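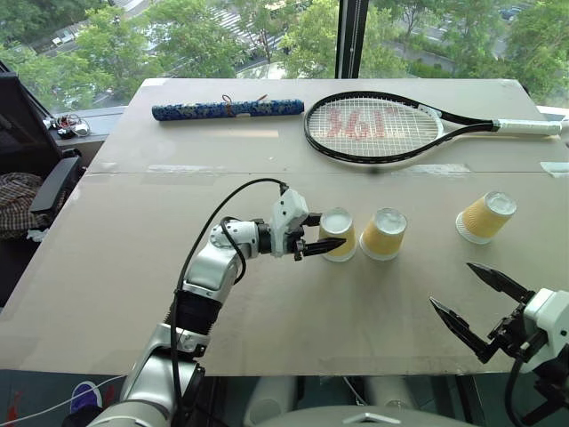
Photo: Grirkar / Muswood site

Teleoperators wanted for household object tasks (part-time, paid)

Grirkar is looking for people who will teach a two-armed robot by remote control. The work takes place at our Muswood site, on an upper floor, with daylight from large windows. Our present project, Zorkuvine, is about handling everyday things on a table: paper cups, tubes, sports equipment, small packages. We start a new group in March 2024 and we invite applications now.

What you will do

You stand or sit at the operator station and move two hand controllers. The robot's arms follow your hands, and each gripper opens and closes with a trigger. For every task you receive a short written instruction, for example "put one upside-down cup onto the next one" or "move the racket to the left side of the table." You perform it, you mark the recording as good or bad, and you put the objects in a new arrangement before the next one. In the first month you will work mainly with light objects such as paper cups, which are easy to crush and easy to knock over when they stand close together.

In some sessions you will guide the arm directly with your hands instead of the controllers. This is slower and a little tiring for the shoulders, so we limit it to short blocks with pauses between them.

In February our first group made 1,457 recordings, and 1,166 of them were accepted after review. We tell you this so that you have a correct idea of the job. A recording that is not accepted is a normal thing and it does not reduce your pay. We ask only that you mark it truthfully.

Who we are looking for

You do not need a degree or any experience with robots. People who sew, repair bicycles, play an instrument or work in a kitchen have often learned quickly with us, but this is not a condition.

You must be 18 years old or more and allowed to work in the country.
You can see the table clearly, with glasses or contact lenses if you use them.
You can use both hands at the same time for slow and exact movements.
You can read short instructions in English. Your accent and your grammar are not important to us.
You are patient with repetition. The same task may come 200 times in different arrangements.

If you use a wheelchair, please mention it in your message, and we will adjust the height of the station before your first visit.

Hours and pay

Each person is offered 132 hours in total, divided into shifts of four hours, mornings or afternoons. You choose your shifts one week before. Training is included in these hours and is paid at the same rate as all other work. The hourly rate is written in the contract, which we send you to read at home before you sign anything.

Recordings

The cameras look at the table and at the robot's arms. Your hands may appear when you arrange the objects or guide the arm. Your voice is not recorded. The recordings are used by Grirkar and by our partner Mellor, who does the review.

How to apply

Send us a message through the contact form on this website with the subject "Zorkuvine operator." Please write a few sentences about yourself, which shifts are possible for you, and from when. A CV is welcome but not required. We answer every message, usually within one week. After that we invite you for a trial of one hour at the Muswood site, which is paid also if you decide that the work is not for you.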